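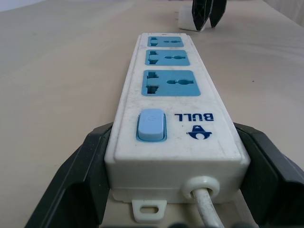 Fig. 1. Wrist view, power strip held at the cord end, second gripper at the far side of the table.

Week 4 – grasp checks from the wrist camera

Right, last week I promised we'd get on to code, so let's! Our planner needs one thing from this view: which way does the strip point? I fit a line through the three blue sockets, and they get smaller as they go away from us, so you get a rough idea of tilt for free (lovely).

Watch out for the switch. It's light blue too, and my first colour mask counted it as a fourth socket. Chiamaka Okonkwo's fix is in the Kurance repo – filter by shape first, then colour. On our 497 test views I keep any fit scoring over 90 and send the rest back for another look.

The cord is harder. It's white on white down at the near end, so please don't trust the edge detector there.

For Sunday: run the script with the threshold at 40, then at 90, and bring me both plots. Scruffy ones are fine.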